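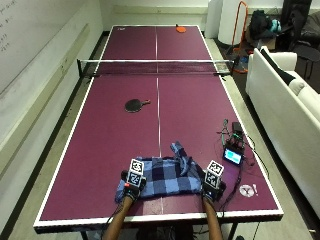 I came to table tennis the way most people do, by being beaten at it on holiday. By the end of the week I was hooked, and when I got home I joined the Monday crowd at the Rivard, which has one table, a kettle and a very long waiting list for the good bat.

What I hadn't reckoned on was the cleaning. A club table gets filthy! You don't notice while you're playing, but bats shed little crumbs of rubber, people lean their sweaty palms on it between points, and somebody always puts a mug down. After a few weeks the ball starts to skid in places and die in others, and you begin blaming your backhand for things that are really the fault of a biscuit.

So I've become the person with the cloth. I'm quite particular about it now. Paper towel is hopeless (it leaves fluff, and the fluff sticks to the ball), and the yellow dusters I bought first left a faint tint along the white lines. The best thing I've found is an old checked cloth, the sort you'd dry plates with, washed so many times that it's gone soft. Ours is blue plaid and it lives at the table, usually in a crumpled heap near one end with a bat lying further up.

My method is simple. Bats off first, if I remember. Then I shake the cloth out, fold it in half and in half again, and work from the net towards me in long straight strokes, keeping to one side of the centre line before starting on the other. Going round in circles just moves the dust about. When one face of the cloth looks grey I turn it over - with four layers you get plenty of clean faces before it needs a wash.

For sticky patches I use warm water with the tiniest drop of washing-up liquid, wrung out until the cloth is barely damp. I did once try a spray called Sadow, which cost a silly amount and smelt of pears, and the ball slid about like soap for two evenings. Never again.

The net wants doing too. Crumbs gather along the bottom of the mesh, and the white band on top goes grubby where everyone pats it after a lucky net cord. I give it a dab, and then check that the clamps haven't worked loose.

I've been asked whether it makes any difference to the score. Well, I still lose most Mondays. But the bounce is true from end to end, the lines are properly white again, and there's a nice quiet few minutes before anyone arrives when I get the whole table to myself. The cloth goes home with me for a hot wash at the end of every month, and the next one is due in October.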